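Visit report: open afternoon at the Usambridge simulation lab
2024-05-14

The Usambridge lab opens its doors once a year, and this time the program was given over to tabletop manipulation. Trolard runs the lab's simulation work under the project name Shim. There were 78 registrations, more than the demonstration room could hold, so visitors went through in groups of 20. My group was the third.

Nearly all of Shim's work takes place in rendered rooms. A room is loaded, a table and a few objects are placed in it, and an arm is given a short task. The same task is then repeated with the object positions, floor, walls and lighting changed. The set shown to visitors comprised 223 room variants, all built from one base layout. The operators step through a run on a wall display and can stop it at any point to switch viewpoint.

The first stop in our session was a reach over the table. From the overhead viewpoint the arm blocks most of the hand, and the operator left it that way while explaining how the software treats an object it can see only in part.

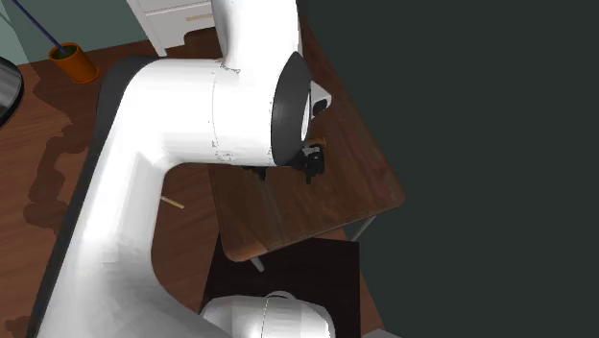 Shim run seen from above: the arm reaches across the table, with a small object partly visible near the gripper.

The occlusion question took up a good part of the talk. According to the operator, a policy trained on a single overhead view tends to do well until the last stage of the approach, when the arm covers the target. Adding a second viewpoint helps, at the price of longer training and a larger model. Trolard now uses 4 viewpoints in training and drops some of them at random. I asked for success rates by viewpoint and was told they will be in the June release notes.

Contact was the second subject. The renderer and the physics engine run at different rates, and the finger surfaces have a friction setting that was tuned by hand. Thin handles are the difficult case. A small error in wrist angle is enough to make a tapered grip rotate as the fingers close. The side viewpoint is the useful one for checking this, with the fingertips and the tool in clear view above the wood.
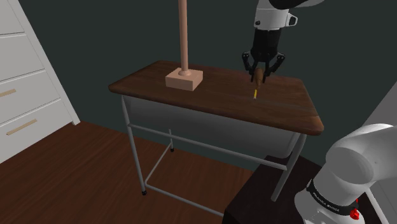
Gambridge, which sent a group to the same session, remarked that friction tuned by hand on one tool seldom carries over to the next, and asked whether the setting could be varied during training along with the lighting. The operator replied that this had been tried over a narrow range. A wider range slowed training, and the work was put aside until the contact model is replaced.

The remaining time went to file formats. Scenes are stored separately from robot descriptions, so an arm can be changed without rebuilding the room. Export to other simulators works for geometry and joints, but material settings have to be entered again. Handouts covering the scene format were available at the door, and registration for the next open afternoon is through the lab's web page.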